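設備導入打ち合わせ 議事メモ(3月分)

書記はわたしです。今回も録音を聞き返しながら書いているので、口調がくだけているのはご容赦ください。決まったことだけ知りたい方は、各項目の終わりの「決定」だけ拾ってもらえれば大丈夫です。

開始は午後2時。前回のメモの確認から入りました。移動台車の充電器の置き場所が「北側の壁」となっていましたが、正しくは「北側の柱の横」だそうです。わたしの聞き間違いでした、すみません!直しておきました。

1 双腕ロボットの購入について

いちばん時間がかかったのがこれです。候補は前回と同じく、Drernisの双腕機とClotenの双腕機の二つ。見積もりは両方そろいました。Drernisは本体と両腕とグリッパーが込みの値段で、Clotenは本体が安いかわりにグリッパーが別売り、という出し方なので、単純に並べてもよくわからないんですよね。そこで同じ条件にそろえた表を作ってもらい、それを見ながら話しました。

そろえてみると、Clotenは必要な部品を足して175万円、Drernisは保守契約の初年度分まで入ってそれより少し高い、というところでした(正確な金額は見積書の控えを見てください。こちらには書かないことになっています)。差が思ったより小さかったので、じゃあ保守が付いているほうがいいよね、という空気に一度はなりました。

ただ、グリッパーの形についてはかなり意見が割れました。うちでまず試したいのは引き出しと扉の開け閉めで、取っ手が横棒のものと、つまみのものと、溝に指をかけるだけのものが混ざっています。細い指先のグリッパーなら横棒にはすっと入りそうだけれど、溝のほうは先が厚いと苦しい。Clotenのカタログには薄い指先の交換部品が載っていて、Drernisのほうは問い合わせ中です。わたしは個人的に、買ってから指先だけ自作する案がけっこう好きなのですが、「それを言い出すと毎回自作になる」と言われて引っ込めました(ごもっとも)。

納期の話も出ました。Drernisは注文から93日、Clotenは部品の在庫しだいで返事待ち。年度をまたぐと予算の扱いが変わるので、ここは早めにはっきりさせたいところです。

決定:今回は機種を決めない。Drernisに指先の交換部品の有無を、Clotenに納期を確認してから、次回に決める。

2 シミュレーション環境の予算

実機が来るまでのあいだ、動作の確認はシミュレーションで進めることになっています。いま使っているDawberのライセンスが年度末で切れるので、更新するか、席数を増やすか、という話でした。

利用の記録を見せてもらったところ、夕方に順番待ちが起きている日がちらほらあります。とくに部屋の配置を変えて試すときは、一回の計算が長いので後ろがつかえるんですね。席を一つ増やす案と、計算用の機械を一台足す案の二つが出て、後者のほうが実機が来たあとも使い回せるだろう、という意見が多めでした。わたしもそっちに一票です。

それから、シミュレーションの部屋の作り込みをどこまでやるかも話題になりました。家具や窓、植物まで置いてある部屋と、戸棚ひとつだけの部屋では、準備の手間がぜんぜん違います。でも、腕が近くの物に当たらないか見たいなら、やっぱり周りに何かないと確かめようがない。結局、作り込んだ部屋は数を絞って丁寧に作り、残りは簡単なもので回す、というところに落ち着きました。床や壁の色を変えるだけのパターンなら、夜のうちに100通りくらいまとめて回せるのでは、という話もあったのですが、これは試した人がまだいないので、数字は決定には入れていません。

決定:Dawberのライセンスは同じ席数で更新。計算用の機械を一台追加する方向で見積もりを取る。

3 試験用の家具と什器

実機用の試験スペースに置く戸棚と引き出しの件です。前は中古でそろえるつもりだったのですが、同じ型が二つ手に入らないと、壊したときに困るという指摘がありました。これは本当にそうで、前の台車のときも代わりの部品が見つからなくて、しばらく止まったままでしたよね……。

Randlowのカタログ品なら同じ型を追加で買えるので、引き出し付きの台はそちらで統一。上限は29万円まで、としました。カウンターのような長い台は、いま会議室の奥で荷物置きになっているものを移せばいいのではという案が出て、高さを測ってから考えることになりました。測るのはわたしです。忘れていたら声をかけてください。

あと、引き出しの中の仕切りについて。仕切りがあるものとないもの、両方ほしいという要望が出ました。物を取り出す試験までやるなら仕切りの壁に指先が当たる場合も見ておきたい、ということで、これは特に反対もなく通りました。

決定:引き出し付きの台はRandlowで注文。仕切りあり、仕切りなしを両方入れる。長い台は寸法を測ってから判断。

4 安全まわりの備品

非常停止ボタンと床の区画テープ、それに柵です。柵はロボットの腕が届く範囲がわからないと決められないので、機種が決まるまで保留。テープとボタンは機種に関係なく要るので、先に買ってしまいましょうということになりました。

ボタンの数でちょっともめました。入口側に一つでいいのか、操作する机のそばにも要るのか。操作する人は入口に背を向けて座ることになりそうなので、机のそばにも付けるということで全員納得です。配線が床を横切る場合は、カバーも一緒に注文してください。

決定:非常停止ボタンは入口側と操作机の両方に。テープは先に購入。柵は保留。

5 置き場所と電源

時間が押していたので駆け足でした。試験スペースの電源は、いまのコンセントだと計算用の機械と充電器で回路を分けられないそうです。工事の見積もりは設備の係にお願いしてありますが、返事がまだ来ていません。ロボットが届いたのに動かせない、というのがいちばん悲しいので、機種の決定とは別に進めてもらいます。

搬入口の幅も話に出たのですが、図面の数字と実際の幅が合っていないらしく、これも測り直しです。長い台を測るついでにやっておきます。

決定:電源工事は先行して見積もりを取る。搬入口は実測する。

6 その他

予算表のファイルが二つできてしまっていて、どちらが新しいのかわからない状態でした。古いほうは名前の頭に「旧」と付けたので、見るときはそちらを開かないようお願いします。

次回までの宿題
・Drernisに指先の交換部品を問い合わせる
・Clotenに納期の返事を催促する
・計算用の機械の見積もり
・長い台と搬入口の寸法を測る(わたし)
・電源工事の見積もりの進み具合を確認する

次回も午後2時から。場所は同じ部屋です。

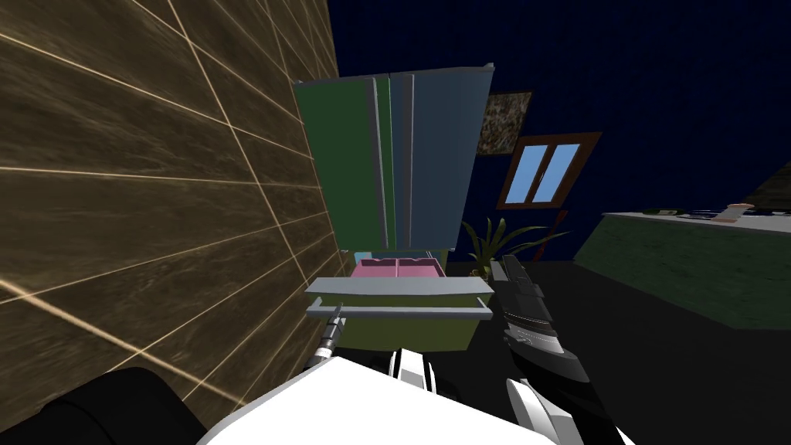
メモありがとうございます、一点だけ追記をお願いします。項目1の比較表ですが、Cloten側に据え付けの費用が入っていませんでした。見積書では別紙になっていて、わたしも会議のあとで気づきました。足すと差がさらに縮まるか、もしかすると逆転しそうなので、次回までに表を直して共有フォルダに入れておきます。あと、Drernisへの問い合わせはこちらで出しておいたので、宿題から消してもらって大丈夫です。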